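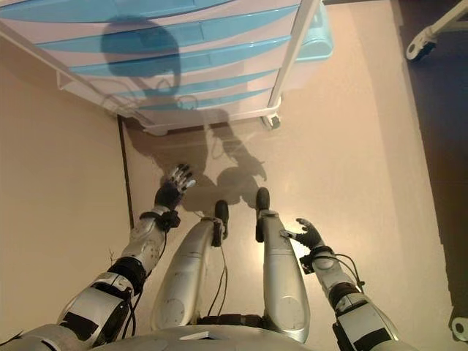
Rulham came from a goal down to draw 1-1 with Bowen on 2nd November, in front of a crowd of 371.

The visitors took the lead midway through the first half when Ikechukwu Garba turned in a low cross from the right. Bowen might have had a second before the interval, but Clem Tuhiwai got down well to push a firm shot round the post.

Rulham improved after the restart and were level with half an hour to play. Tipene Henare met a corner at the near post and headed beyond the goalkeeper – his first goal since joining the club in October.

Both sides had chances late on. Garba struck the crossbar with a free kick, and Henare was denied by a good block in stoppage time.

The head coach, Bronwyn Lowther, said she was satisfied with the response. "We were second to the ball for much of the first half and we spoke about that at the break. The players put it right and a point was fair."

Tuhiwai was making his 198th appearance for Rulham in all competitions.
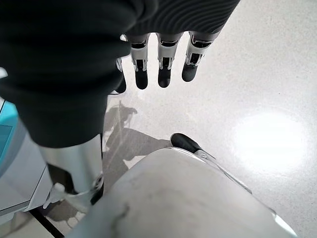

When do Rulham play next?

The first team travel to Sonex Park for a cup tie next week, with kick-off at 3pm. The club has been given 60 seats for visiting supporters, of which 46 have been sold. The remainder may be bought from the club office until noon on the day before the match.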